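Tips for a small pick-and-place arm on a workshop bench

These notes cover a two-finger arm built on a shared bench at the Vakach workshop, and the simulation used to plan its moves. Most of the tips apply to any hobby arm with a parallel gripper.

Base and bench

Bolt the base plate through the benchtop. Clamps creep when the arm reverses direction, and the calibration goes with them. Use lock nuts underneath and check them again after the first hour of running.

Keep the power supply off the bench. A shelf below works well and leaves the full swing of the arm clear. Put the emergency stop on the side where you stand, wired to cut motor power and leave the controller on.

Leave a loop of slack in the cable at each joint. Move every joint by hand to both ends of its travel before tying anything down. A cable that is fine at the middle of the range can pull tight at the end.

Homing

Home the joints in the same order every time: shoulder, elbow, wrist, gripper. Home the shoulder twice. On our arm the second pass came out at 1,262 steps from the limit switch and stayed there – the first pass wandered with backlash. Write your own number on tape and stick it to the base. If it drifts, tighten the belt before touching the software.

Fingers

Cut both fingers from the same strip so they match. File the inside faces flat and glue on a thin rubber pad. Replace the pads when they shine.

Set the gripper current low and raise it in small steps until a cup lifts without slipping. Ours runs at 40 percent. More than that marks soft plastic.

Modeling the bench

Model the bench before the arm moves at all. A plain tabletop is enough. Leave out the vise, the lamp and the tool rack until the basic moves run clean, then add them one at a time as simple boxes.

Match the finger width in the model to the real fingers, pads included. Match the table height as well. An error of 6 mm there will drive the tips into the wood.

Cups and tubes on their side

Upright cups are easy. One lying down needs more care.
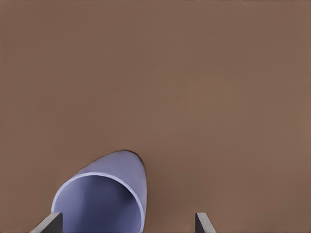 Bench Notes | Hamisi Biwott | January 3, 2018

With the mouth toward the gripper, there are two ways to take hold. One finger can go inside the rim and the other outside, pinching the wall, or both can stay outside and close on the body. The second is kinder to thin plastic. Open wide first, then line up the midpoint between the fingers with the long axis of the object. If the gripper sits too far to one side, one finger meets the rim while the other still has bare table next to it. Shift sideways before closing.

Approach slowly over the last stretch and stop if the motor current jumps. A light touch on a round side is enough to start a roll.

Save each working approach under its own name, with the object and the direction it faces.

Comments (3)

Yusof
What pads are you using? Mine peel at the corners.

Hamisi Biwott
Bicycle inner tube, contact cement on both faces. Scuff the metal first and round the corners with scissors.

bullisbridge_bench
Agree on homing twice. My shoulder switch settled at 2,250 after I changed the belt in March – it had been all over the place.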